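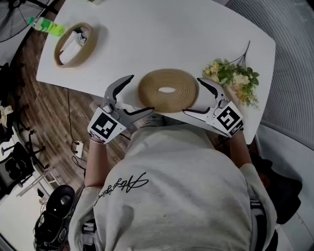 Flat coil in tan braided cord, oval opening at the center. Round woven basket and artificial flowers on the same table.

Enelari Table Goods
Gallery: Coils, Baskets and Stems
Page updated in April

This page covers the coiled cord work in the Renaud group, along with the baskets and artificial stems kept with it on the Billport shelves. The notes give construction, handling and storage. Prices and stock are on the order sheet. Colors shift between screens, so ask for a cord sample before matching to a painted wall or a table linen.

Flat coils
A flat coil is one length of braided cord wound on itself in a single plane. Each turn lies against the last with no gap and no overlap. The start of the cord is folded back to set the opening, and the shape of that fold sets the shape of the center. A short fold gives a nearly round opening. A longer fold gives an oval, and the difference carries outward for several turns before the outline evens out to round.

Cord
The Renaud coils use undyed cord. Tan and beige are both used in our listings for the same stock; the tone varies from one reel to the next. Reels are not mixed within a piece. If two coils are to be used side by side, order them together and write "same reel" in the notes field.

Joining
Turns are joined from the back with a blind stitch through one strand of the braid. The thread should not show on the face. A piece that shows thread on the face goes in the seconds bin and is sold as such. Glue is not used in this group. It stiffens the cord and leaves a hard line that cracks when the coil is bent.

Flatness
A coil wound too tight will dish. One wound too loose will ripple at the rim. Either fault can be reduced by pressing the piece under a flat board for 30 hours at room temperature. Place a clean cotton cloth on both sides. Do not use a steam iron. Check the result on a hard table and not on carpet, which hides a dish completely.

Handling
Lift a coil from two opposite sides and keep it level. Lifting by one edge puts the full weight on the stitching near the grip point, and the turns there will start to separate. Do not hang a coil by its center opening. The folded start was not made to carry a load and the oval will stretch.

Cleaning
Shake out, then brush along the direction of the cord with a dry, soft brush. Brushing across the turns raises fibers. For a spill, blot at once and let the piece dry flat with air on both sides. A wire cooling rack works well for this. Machine washing voids any exchange.

Round baskets
Round woven baskets are listed under Bindden. They are held near the coils on the shelf because customers tend to order them for the same table. The rim takes most of the wear, so inspect it first on any returned piece. Press the rim lightly between two fingers all the way around. A soft spot means a broken or slipped strand beneath.

Baskets in this listing are intended for dry, light contents: paper goods, napkins, small packets, dried or artificial plant material. Line the basket before putting in anything with a sharp corner. Bottles should be stored upright elsewhere. A full bottle in a light basket will tip it.

If a basket has gone out of round in shipping, fill it firmly with crumpled paper and leave it for 20 hours. Most return to shape. Those that don't can be lightly misted on the outside, filled again and left until fully dry. Remove the paper when done, as damp paper will mark the inside.

Artificial stems
Small-flowered bunches in cream and pale yellow are the standard choice with undyed cord. Stronger colors are available from the order sheet but tend to make tan cord look gray under cool light. Stems are wired and can be bent to shape. Make the bend in one slow movement over the thumb. Repeated bending at the same point will break the wire inside the cover, and the stem will flop from there on.

Dust with a hair dryer on the cool setting, held at arm's length. Leaves that have been flattened in packing can be opened by hand. Keep bunches out of direct sun, which fades the pale yellow before it affects the cream or the green.

Laying out a table
On a white top, set the coil first and work outward. Leave clear space on all sides of it so that the outline reads properly. A basket is best placed toward the back, where its height does not block the flat work. Laid flat, a bunch of stems takes more room than in a vase, and the stem ends should point away from where people sit.

Storage
Coils are stored flat, largest at the bottom, with plain tissue between pieces. Baskets of one size may be nested, no more than four deep. Stems go in long boxes with the heads all at one end. The stock room at Billport is kept dry, and a home closet will do as well provided it has no outside wall.

Shelf references
Flat coils, undyed: shelf 108
Round baskets, Bindden: shelf 108, upper
Artificial stems, cream and pale yellow: bin 513
Seconds, all types: ask at the counter

Cord samples are sent by regular mail. Include the shelf reference with the request. Samples are cut from the current reel only.

Back to galleries | Order sheet | Care notes for dyed cord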